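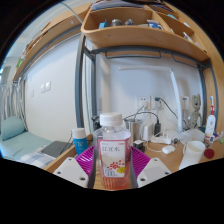 Ticket 158: Delivery note quantities not matching order

Status: Resolved
Site: Nonirthorpe
Reported by: Mieke Dekker, Receiving

Bottled drinks ordered by the case appear on the Aler delivery note as single units. Line 7 is affected.

Support response
The item record was set to "each." It has been changed to "case" and the note reissued at 13:06. Staff at Nostthorpe are asked to check their own item records before the July stock count.

Closed by: Lachance Service Desk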